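Two-arm build: still in the simulator

Emil Sutter wants the Brovden workshop to buy arms for the robot he and Hanneke Van Beek are putting together in the back bay. Before anyone signs off on 1,167 dollars in motors, I asked to see what it does with a drawer. They have been at it since September, nearly 62 evenings between them by Emil's count, and I'm still not sold.
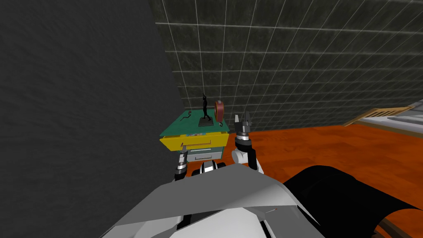
The simulated robot at the chest of drawers, right gripper up beside the green top, left arm down by the gray drawers.

Simulated drawers don't swell in damp weather, and ours do. Emil says the code will carry over with a little tuning. I've heard that about three other projects, and two of them are under a tarp. Hanneke is more careful and wants one cheap arm first, bolted to a bench, pulling on a real handle. I'd vote for that. Come argue on 5th October, and bring a drawer that sticks.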